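Wovgate Exchange

Wovgate Exchange is a mixed-use redevelopment in the Medeiros district of Wollura. It occupies a former grain and feed warehouse at the corner of Tultine Street and Wovgate Lane, together with a new residential block on the adjoining lot. The ground floors hold shops and a food hall; the upper floors contain apartments and small office suites.

Background

The warehouse was built as two separate structures that shared a party wall. The eastern half, fronting Tultine Street, had a load-bearing brick shell and heavy timber floors. The western half was a later steel-framed addition with a flat roof. Feed storage ended when the rail spur behind the property was taken out of service, and the building was then used for furniture storage, auto parts and, for a short period, an indoor flea market.

The city acquired the property through tax foreclosure and issued a request for proposals. The first round drew one response, a self-storage conversion, which did not meet the ground-floor retail requirement of the downtown zoning overlay. The overlay was left unchanged, but the second request allowed up to two curb cuts on Wovgate Lane where the first had allowed none.

Design

The selected plan was prepared by the architect Florencia Huenchumán. It kept the brick shell of the eastern half and removed most of the western addition, leaving its steel frame in place over an open court. The court serves as the main entrance to the food hall and connects Tultine Street to the parking area at the rear.

The new residential block stands at 523 Wovgate Lane and is four stories tall. Its street wall lines up with the cornice of the warehouse – a condition of the design review – and the top story is set back from both streets. Mechanical equipment is placed on the rear half of the roof behind a louvered screen.

Retail bays in the warehouse follow the original column spacing. Partitions between bays are non-structural, and leases permit a tenant to combine adjoining bays at its own expense. The smallest bay has 500 square feet of floor area and the largest has 611, excluding the shared corridor.

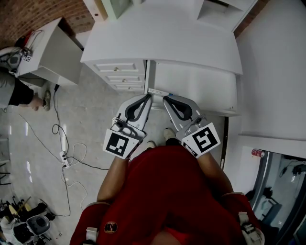 Each bay has its own electrical meter. Water is metered jointly for the shops and separately for the food hall, where grease interceptors are installed below the court paving. Deliveries are made from the rear alley before 10 a.m.; the loading zone reverts to short-term public parking after that hour.

Financing

Construction was funded by a bank loan, developer equity and a tax increment agreement with the city. Under the agreement, part of the added property tax from the site is returned to the project to cover sidewalk, storm sewer and lighting work in the public right-of-way. Payments are suspended in any year in which the ground-floor vacancy rate exceeds the limit set in the contract. Food hall stalls are licensed by the season and are left out of the vacancy calculation.

Access

The main entrance is on Tultine Street. Residents use a separate lobby on Wovgate Lane. The parking area is reached from the alley and is shared by shop customers during the day and residents overnight. The court is closed to the public at 11 p.m., except in November, when it closes at 9 p.m. for annual drainage maintenance.

See also

Medeiros district
Tultine Street
Wollura downtown zoning overlay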